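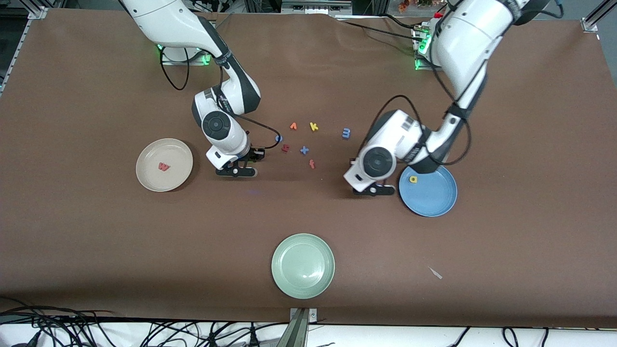 Page last changed: July

Letters on plates: a talk with the owner of Stumura

Stumura is a one-room learning space on the upper floor of an old shoe store in Bromdale. It lends out boxes of things for early reading: letters, cards, trays, books with thick pages. The owner taught kindergarten before she opened it, and she still runs a morning group for ages 4 and 5. Skindside talked with her at the big table, which she keeps covered in brown paper.

The paper was the first thing we asked about. "It comes on a roll and I change it when it gets bad," she said. "It never lies flat at the back. I gave up on that. It wrinkles and you work on top of the wrinkles."

Her favorite activity uses foam letters and dinner plates. The letters are small, and they go out loose in the middle of the table. The plates go around them. Then the letters get moved from the table to the plates, one at a time, by whatever rule has been picked for the day.

The beige plate had a red w in it and the blue one had a yellow a. The pale green plate was still empty, up near the front edge of the table.

"People expect me to sort by color, because the letters are in colors and so are the plates," she said. "You can do that. It's a fine first game. But I don't own a red plate, so the red w has to go somewhere for some other reason. Then you have to talk about the w."

The rules she uses are simple. One plate might be for letters in your own name and another for letters that aren't. One might be for letters made only of straight lines. She leaves a plate empty at the start of most games and lets the group decide what it is for.

We asked why she uses real plates when there are sorting trays for sale. She said she tried trays for a year. The compartments were too small, and letters ended up piled on top of each other. A plate has room for a letter to lie flat, and its rim shows clearly what is on and what is off. The plates came from a kitchen clearance and none of them match. If one breaks, she puts out another.

The letters are from a set called Quintana, bought secondhand in two lots. She has 176 of them now. When she last went through the whole box before that, there were 204. "Foam goes home in pockets," she said. "It goes under the radiator. I found a k in my own coat." She doesn't chase them. The ones she runs short of are the vowels, and she cuts extras out of craft foam when she has to.

She puts out only a handful at once. With the full box on the table, she said, the game turns into digging.

The part that took up most of our talk was which way up a letter is. She doesn't straighten them. They lie however they land, and a letter on its side stays that way until somebody turns it.

"Take the green one," she said. "Is it a u or an n? On its side you can't say. The closed end is on the left, the two arms are on the right. Turn it one way and it's one, turn it the other way and it's the other. A chair is a chair if it falls over. Letters don't work like that, and it's a strange thing to learn when you're four."

She doesn't correct the answer either. If a child calls it a u, it goes on the u plate – and if the next child takes it off and calls it an n, they have to work it out between them.

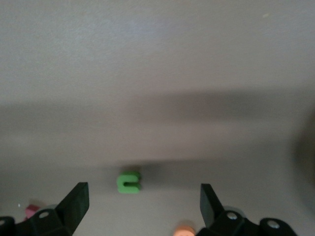

What she would tell parents

Most of the people who borrow the box want to know how long to play. Her answer is ten minutes, and stop while it's still going well. She suggests a plain surface with no pattern, since small letters are hard to find on a printed tablecloth. Brown paper is good. So is the back of leftover wrapping paper.

She also tells them to skip the alphabet song for this one. "They'll sing it and stop looking," she said.

Boxes can be borrowed from Stumura for two weeks. Plates are not included.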